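Maribel Zapata
10/09/2021
Thread: house rules for a two-arm bench, written by the person who keeps having to rewrite them

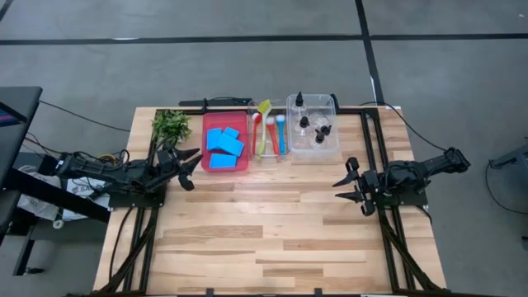 1/ We started with a safety document of 29 pages. It had a glossary. It had a revision table with more entries than readers. In February I asked the team at Lesalen where the stop button procedure was and got three different page numbers and one "is that the PDF?"

2/ So we now have one sheet, both sides, taped up where people stand. The long version still exists for auditors and for me on bad evenings. What follows is most of the sheet plus the grumbling I wasn't allowed to print on it.

3/ Rule one. Both arms are live if either arm is live. I don't care that you're "only running the left one." Two arms that face each other share a middle, and the middle is where your hand goes when a sponge needs straightening.

4/ Whoever is running says "going" out loud and waits to hear "clear" back. A nod doesn't count. Thumbs up doesn't count. Castellanos tried a Slack emoji for a week and we don't discuss it.

5/ Rule two. Stuff lives along the back. Trays and bins go at the far edge, the near half of the table stays bare. No coffee, no phone, no hex keys "just for a second." I own 4 hex keys with bite marks.

6/ People push back on this one more than any other. It looks like wasted space! A whole half of a perfectly good wood tabletop, doing nothing! Yes. It's doing nothing the way a shoulder on a highway does nothing.

7/ Rule three. Sort by kind, one kind to a container. Sponges in the tray, brushes in a bin, squeeze bottles in the other bin. If you bring a new sort of object you bring it a home, or it goes back on the shelf.

8/ Bottles stay empty unless the task sheet says otherwise in writing. If it does, it's water. We're not going to find out what degreaser does to a wrist joint on my budget.

9/ Rule four, cables, or as I think of it, the part where I lose friends. Every cable on an arm gets checked through the full range of motion before the first run of the day. Slow speed, one joint at a time, somebody watching the cable and somebody else on the stop.

10/ I know what the bundles look like. I've got eyes. The rule says "secured and free of snags," and it says nothing about beautiful, which is lucky for all of us.

11/ Floor cables are a separate line on the checklist now. They used to be lumped in with "general tidiness," a phrase that has never once made a person pick anything up. Anything crossing a walkway gets covered or rerouted the same day, initials next to it.

12/ Rule five. Tape on the floor means something or it comes up. Ours marks where you stop while the arms are powered. The Onden folks had tape from two layouts ago still down when I visited, and everybody just stepped over all of it equally, old and new.

13/ If you move the table, you move the tape. If you move the tape, you tell me. There's a form. It's one line long, I'm very proud of it.

14/ Bags and jackets go on the hooks. I've written that sentence in every version since the first and I expect it to be carved on something eventually.

15/ Rule six. Nobody fixes a dropped item during a run. Let it lie there. The run gets marked as failed, the arms go to park, power to the motors goes off, and then you can go rescue your brush with dignity.

16/ The argument against is always the same: "but it was a good run up to then." Great, it can be a good failed run. We log those too. Zellurura's logging sheet has a column for it and I stole the column.

17/ Speed. Anything new runs at 20 percent until it has finished a full shift without a stop. Then you ask for more. Asking involves a human, and on most days that human is me, and I do say yes sometimes.

18/ Fingers get looked at every morning. Are they tight, are they worn, do they open and close all the way. Takes less time than arguing about whether you did it. Write it down either way.

19/ We've logged around 340 pre-run checks on the new sheet so far. The most common finding is "loose screw, tightened." The second most common is a blank where the initials should be, which I count as a finding about the person.

20/ Somebody is going to reply with a standard number, so let me save you the typing. Yes, we did the proper risk assessment. The sheet sits on top of it. If the sheet and the assessment disagree, stop and come get me, and please bring the sheet so I can see what you've crossed out.

21/ Things I took off the sheet because they made it worse: the motivational sentence, the org chart, the flowchart with eleven diamonds, a clip art hard hat. Things people asked me to put back: the hard hat.

22/ Still unresolved: what to do about visitors. Right now they stand behind the tape with a named host, and the host can't also be the one running. Fine with one visitor. With a tour group it falls apart pretty quickly, and I'd like to hear how other small labs handle it.

23/ Also taking suggestions for a tape that survives a floor scrubber. I've tried the expensive one. Replies are open, I'll read them after the morning cable check.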